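4.3 What the wrist view contributes

The results in the previous section could be read as an argument for putting a camera on every wrist and moving on. We don't read them that way. The wrist camera helped the Grikell planner on objects with a clear outline and a matte surface, and those are the objects on which a fixed overhead camera was already good enough. The gain that matters would have to come from the hard cases, and on these the numbers are less kind.

Our test set has 44 tabletop layouts, each built by hand from household items and then left alone while all planner variants ran on the same logged images. Replaying logs has an obvious cost: a planner that would have moved the arm somewhere better never gets the chance. We accepted this because the alternative, letting each variant steer its own approach, makes it very hard to say whether a better score came from better perception or from a luckier path. Earlier reports on Jurau, our segmentation front end, mixed the two, and we think some of the improvement claimed there belongs to the path.

Of the 44 layouts, 34 contain at least one transparent or shiny object. We had expected these to be the place where the close view paid off. A fixed camera sees a bottle as a few bright pixels and a lot of background, so a closer look should help. It does help, up to a point, and the point is reached sooner than we assumed when the work was planned in January. Figure 2 is taken from one of these layouts.

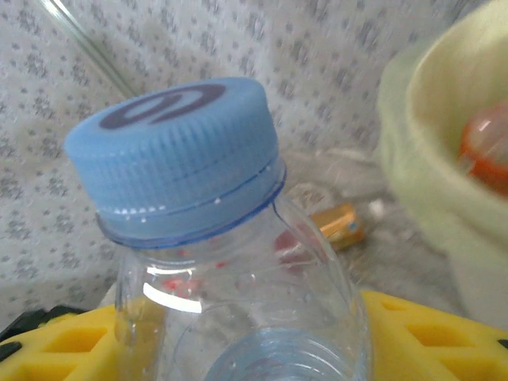

Figure 2. Wrist view of a capped water bottle with other objects behind and beside it.

Segmentation of clear plastic is often scored by how much of the object's area the mask covers, and we believe this score hides the failure that a planner cares about. On the layout in Figure 2, Jurau finds the light blue cap at once and draws a tight mask around it. The body is another matter. The mask stops at the bright glare across the shoulder, starts again below it, and leaves a hole where a blurred red shape shows through the plastic. By area this is a fair result. For the grasp planner it is two objects with a gap between them, and the top-ranked grasp goes to the cap alone. A person looking at the same view has no trouble seeing one bottle, so the information is not missing from the image in any simple sense. The model has learned that a change of color is the edge of a thing, and with clear plastic that rule is wrong much of the time.

We tried the usual repair, which is to train on more transparent objects. Leonie Kohlhase added a set of rendered bottles and jars with random backgrounds, and Hamisi Nyaga retrained the front end with the same schedule as before. Area scores went up. The number of split masks on our layouts did not go down by an amount we would be willing to defend, and on two layouts the new model began joining a clear object to its opaque neighbor. We would be cautious about any paper that reports only the first of these findings.

A second problem is blur. The wrist camera moves with the arm, and objects at different places in the view do not lose detail equally. In Figure 2 the ribbing on the side of the cap is crisp while the bowl on the right, with an orange-red object inside, is soft. A single sharpness value for the whole image would not tell the planner this. Our frame filter used exactly such a value, and it passed views in which the target was sharp and everything the fingers might hit was not. That is an awkward way to fail, as the confidence reported for the target stays high. We now compute sharpness per mask and lower the clearance score wherever a neighbor falls below the threshold. The change is small and easy to copy — it is seven lines in the Brøndum tooling — but it made the planner more timid, and on easy layouts it rejects grasps that we would have been happy to run.

The third problem is framing. At close range, a tall object rarely fits in the view. The cap and neck in Figure 2 are well placed, but the body runs out of the bottom of the image, and the lower end of the bottle has to be guessed. The Grikell planner fills in the missing part from a shape library, and it does so without raising its uncertainty. Joelle Awad argued during review that this should be treated as a bug. We agree, though the planner's authors describe it as intended, and we have kept their default in all results reported here so that readers can compare with earlier work.

Our view, then, is that the wrist camera moves the difficulty to a different part of the pipeline. Coverage from the fixed camera and detail from the wrist should be combined before masks are drawn, and the present system combines them afterwards, when a split mask has already been accepted as two objects. We have not built the earlier combination and make no claim that it would work. A simple baseline with a depth check across each gap in the mask closes some of the splits, but depth on clear plastic is itself unreliable, and we could not find a threshold that held from one layout to the next. Per-layout results for the baseline are listed in the appendix, including the seven on which it did worse than doing nothing.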